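Home Notebook Recipes tried Search
Search this notebook...

May, kitchen workshop notes, meal box trial, box two

Started 9.40. Box from Rustero arrived with the cold packs still hard. I put the probe in the chicken before anything else: 7 degrees in the middle of the parcel. I would like it lower. The first box was better in this respect, but the first box came early in the morning and this one spent longer in the van.

Contents against the card: all there except the coriander. The card says "small bunch" and I had one very tired stem. I used parsley from our own shelf and wrote it on the sheet, so Mafalda Cunha does not think the green taste comes from them.

Dish is the chickpea and chicken stew for four. The card asks for 800 g of tinned tomatoes, which is two normal tins, and this is too much for the pan they recommend. Same remark as with Sarkico in the last trial. I changed to the wide pan after the onions and lost a little of the brown from the bottom. Next time wide pan from the start.
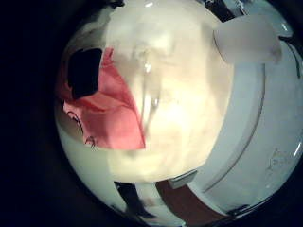 Pink fabric, folded edge, pale surface close up.

Times. The card promises 35 minutes on the table. I did not hurry and I did not stop for tea, and I finished in more than this because the carrots come whole and unpeeled. If a family buys the box to save an evening, I think the peeling should be counted in the time. Chan counts it, Ekon does not, Rustero does not say.

Chicken reached 83 in the thickest piece when I took it off. This is higher than necessary and it was a bit dry at the edges. The card says only "cook until done", and I do not like this sentence for a person who does not cook often. I propose we write to them with a real temperature.

Weighing the portions: I divided in four with the ladle and got very different plates, so I put all back and divided again on the scale. Rice was 118 g cooked per person. For me it is enough, for my son it is a starter. Mafalda had the same complaint with the Chan noodles, see her page.
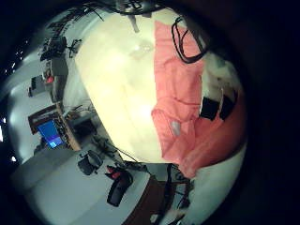 Seasoning: I followed the card exactly, one sachet, no extra salt. Flat at first, then much better after ten minutes with the lid on. The sachet has cumin and something sweet, perhaps cinnamon, perhaps allspice. I asked two people and got two answers. Lemon at the end is written as optional – it should not be optional.

Rubbish left over: one bag of small plastics, mostly from spices and the stock paste. The Sarkico box had less, but their jars were glass and heavy to carry up.

Kept one portion in the fridge, covered, label on the lid. Will taste tomorrow at lunch and add a line under this entry. The rice I keep apart, last time it drank all the sauce.

To do:
– ask Rustero about the delivery hour and if it can be fixed
– cook the Ekon lentil one before the spinach goes
– buy a new battery for the small scale, it switches off when I look away
– Mafalda: please write your pan size also, I cannot compare without it

Added 16.15: the stew smells better cold than it did hot. I took one spoon only.

2 comments Share Older entries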